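# Chapter 5: The Letters Page

Every comics reader of a certain age can tell you which issue they first bought, what happened on the cover, and how badly the staples held. Ask about the letters page and they go quiet, then admit they read it before anything else.

This chapter is about that page. We will follow it through one title, the weekly anthology *Trilleo*, which ran long enough to have opinions about itself and kept nearly all its mail in a damp cupboard in Dokelville.
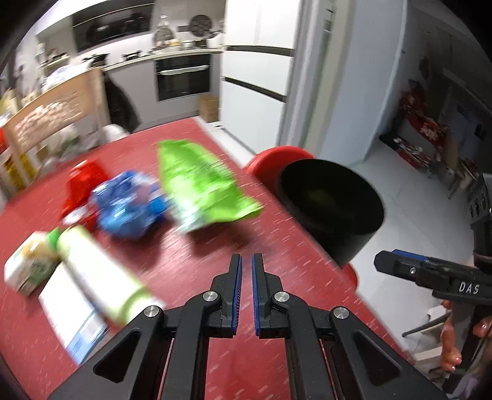

The early letters are short and mostly about money. Readers wanted to know why the price had gone up when the paper had gotten thinner. The editor, Driss Morsy, answered in the voice of a talking moth called Shehata, a device he later said he regretted within a month and was stuck with for the rest of his career. Shehata insulted the readers. The readers insulted Shehata. Circulation rose, and the moth got a strip of its own, which was terrible.

What changed things was "Jornance," a serial about a postal service on a drowned planet. Its writer, Hanane Hegazy, had planned 10 episodes and an ending in which everybody went under. By the fifth, the office had received almost 200 letters about a minor character, a sorting clerk with no name and one line of dialogue. Hegazy gave him a name. Then she gave him a boat. Students who have read the collected edition will know that he is the only person left alive on the last page, looking a little surprised about it. 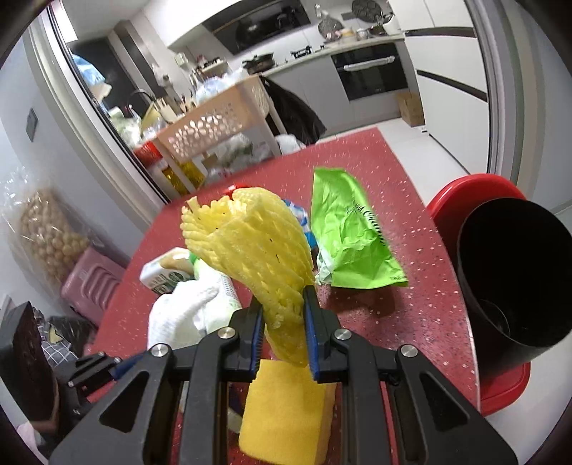
How much of this was the readers' doing? The usual account says all of it, and the usual account was written by people who had letters printed. Morsy chose which letters ran, trimmed them hard, and in at least two cases wrote them himself when a page came up short. The first forged letter praised the lettering. The second complained about the first. Both drew replies from real readers, who seem to have found the forgers more sensible than the regular crowd.

We should also remember the artist. Mounir Hamdy drew the clerk with a large, worried face because he had run out of time to draw the crowd behind him, and a large face fills a panel quickly. Fans have since written at length on the loneliness of that panel.

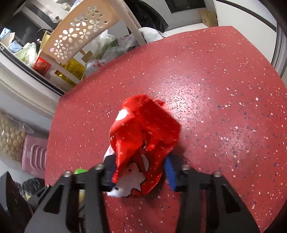
Bouchra Farouk disagrees with nearly everything in the last two paragraphs. In her view the forged letters hardly matter, as the mail that never saw print was read too, passed from desk to desk and argued over at lunch, and Hegazy had settled on saving the clerk well before Morsy set any of it in type. The printed page, Farouk says, was the part of the conversation that fit.

Her argument depends on the order in which the scripts were typed, and we take it up in section 5.2. Before going on, read the first episode of "Jornance" in the appendix and find the clerk. He is easy to miss, and the moth is standing in front of him.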